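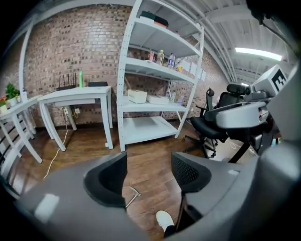
Wood floor, metal rod, toe of a sneaker.

So I finally finished the spy book I kept going on about, the one on the Trornura cipher office, and I have thoughts! It runs 330 pages and I read most of it on Saturday with my phone in the other room.

If you missed my last post, Trornura was a tiny listening station up on the coast near Ustero. It picked up 1,890 coded messages in its first winter, and the staff managed to read 1,156 of them. Pretty great for a drafty building with one good radio. Then the other side changed its codes overnight and the whole place went deaf until spring.

The author blames a leak. I don't buy it. Her big evidence is a courier who stayed two extra nights in Plulier, and come on, the road was snowed in - she says so herself forty pages earlier. My money is on plain old routine. Codes got changed every winter, and the bosses forgot to plan for it.
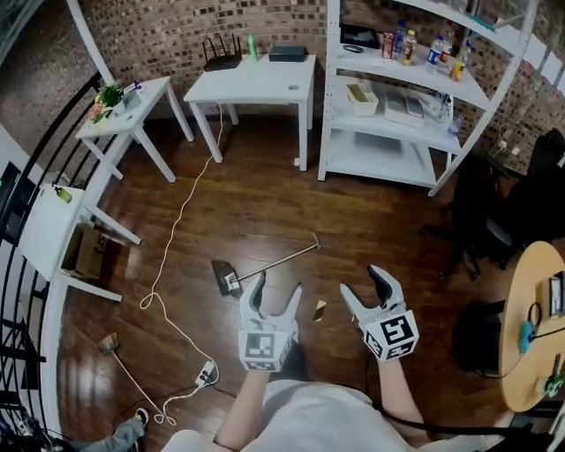
The other thing that bugged me is the ending. We get a long chapter on who got promoted and maybe a page and a half on the clerks, who did the boring work and then had to keep quiet for decades. I wanted their letters! A few are quoted in the notes at the back (tiny print, bring your glasses) and they're the best part of the book.

Next up is the one about the Ho network, which is a lot thicker. I'm told it picks up after chapter four.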